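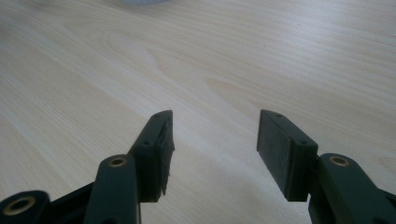 Le bois clair revient à table

À Verurby, l'atelier de Darcy Pryor occupe un ancien dépôt de grains, derrière la gare. On y fabrique des tables, presque uniquement des tables, et presque toutes en bois blond. Frêne, érable, bouleau, un peu de hêtre quand le client insiste. L'an dernier, 284 plateaux sont sortis de l'atelier, contre 43 la première année.

« Pendant longtemps, on nous demandait du chêne foncé ou du noyer, raconte-t-elle. Les gens voulaient que ça fasse sérieux. Maintenant ils arrivent avec une photo de cuisine suédoise et demandent si on peut faire plus pâle. »

La mode y est pour quelque chose, la taille des logements aussi. Une grande table sombre dans un séjour de vingt mètres carrés prend toute la place. Un plateau clair renvoie la lumière de la fenêtre et s'efface un peu, surtout le matin. Le soir, sous une ampoule chaude, il tire vers le miel.

Reste le dessin du bois. Sur une planche débitée sur dosse, les veines partent en longues courbes et se referment parfois en ovales étirés, comme les lignes de niveau d'une carte. Certains acheteurs ne veulent que ça. D'autres préfèrent le débit sur quartier, plus droit, plus calme, et plus cher. Darcy Pryor pose les planches par terre avant le collage et les laisse là une journée entière, le temps de passer devant plusieurs fois.

Vient ensuite la finition, où les avis se séparent. Sota Minami, ébéniste chez Bradgate, ne travaille qu'à l'huile. Trois couches fines, un ponçage léger entre chacune, et une reprise tous les ans à partir de la deuxième année. « L'huile, ça se répare sur place. Un rond de verre, on ponce la zone, on remet un peu de produit et on attend le lendemain. » Son reproche au vernis : une rayure profonde oblige souvent à reprendre tout le plateau.

Chez Gatti, qui équipe surtout des restaurants, on défend le vernis satiné. Les nappes ont disparu, les tables sont essuyées dix fois par service, et aucun patron n'a envie de huiler quarante plateaux au mois de mai, juste avant la terrasse. Le modèle le plus vendu de la maison, l'Iltement, est en frêne verni. Il coûte 1309 euros en 180 centimètres. La version pour deux personnes est affichée à 492 euros.

Pour l'entretien courant, tout le monde dit à peu près la même chose. Une éponge bien essorée, du savon noir très dilué, un chiffon sec derrière. Pas de vinaigre pur, pas de poudre à récurer. Les taches de curcuma et de vin rouge se traitent tout de suite ou restent longtemps.

Le bois clair jaunit avec les années, et l'emplacement compte. Un vase laissé tout l'été au même endroit peut marquer le plateau d'un disque plus pâle – Darcy Pryor conseille de déplacer les objets de temps en temps et de tourner la table une fois par saison. Chez elle, reconnaît-elle, le saladier n'a pas bougé depuis Noël.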